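The Listening Unit

The school in Stamstead had 774 students and one room at the end of the lower hall that did not belong to any grade. It had a rug, a bench and a door that stuck in February. I was hired to run it.

The program came in a box from a company called Prokopenko. There were cards with faces on them and a teacher's guide with five units. Unit one was Naming. Unit two was Waiting. The company had an office in Baltville, and a woman from there called me every month to ask how far along we were. I always said unit two.

We were on unit two because of one boy. He was in third grade and had moved from Rorport over the winter. He came to me during math, and he would not hold up a card. I laid out the faces on the rug and asked which one was closest to his morning. He turned them over so that the backs showed, and then he lined them up along the edge of the rug.

"That's fine," I said, and wrote down that he had participated.

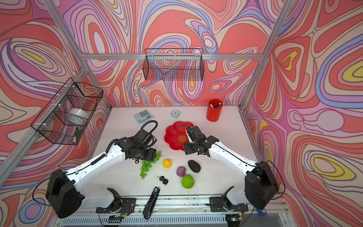 Red, lavender and yellow wall panels, with a wire basket on the left.

In March the woman from Baltville told me the district would be looking at numbers. She was kind about it. She said schools our size were usually done with unit three by spring, and she asked if there was anything the company could send. I said we could use more cards. She sent two boxes.

I took them down to the room and put them on the bench. The boy looked at the boxes for a while.

"Are those all the same faces?" he asked.

It was the longest thing he had said to me. I told him they were. He opened the first box and found the angry one, then looked for the next angry one, and the next. He made a stack. He made a stack for every face except the one the guide called Calm. Those he put back in the box.

"You don't want those?" I said.

"He isn't calm," the boy said. "He's just waiting till they quit asking."

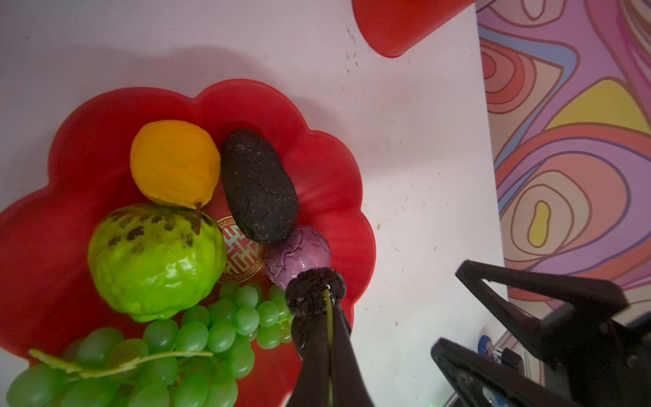
Fruit in a red bowl: grapes, an apple, a pear.

I picked up a card and looked at it. The mouth was a straight line and the eyes were open. I had used that card with children for 3 years — I had held it up next to my own face and breathed in through my nose.

The bell rang for lunch. He put the lid on the box and pressed down the corners. At the door he stopped, because it had stuck again, and I came over and pulled it for him.

"Same time tomorrow?" I said.

He thought about it. I didn't say anything else. Kids were going by with their trays, and he stood there with one hand on the frame.

"Okay," he said.

When the woman called in April, I told her we were still on unit two. I heard her typing. She asked if I had any notes on the materials, and I said I had one, about a card.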